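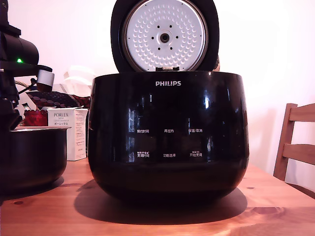 What I Learned at the Pristow Winter Lights Weekend

For my community studies project I picked our town's February festival, mostly so I'd have an excuse to go to everything! I went both days, talked to anybody who'd stand still in that wind, and filled most of a notebook.

The parade was supposed to step off at noon on Main Street, but the high school band's bus got stuck behind a salt truck, so we all stamped our feet for a while. My partner Tarek Farouk handed out 132 survey cards along the route and we got 88 back (some with mustard on them). The big question was whether people would come if the parade moved to the harbor lot next year. Most said yes, if there's parking. Parking came up a lot!

I also interviewed Gudrun Magnusson, who runs the bait shop by the dock. She stayed open late both nights and told me she sold more hot cider than bait. The bookstore next door closed at five like always, and the owner told me he kind of regrets it.

If I did this over, I'd print the cards on heavier paper and start with the side streets, where eight families had set up their own lantern displays. I only found those on Sunday night, walking back to my car.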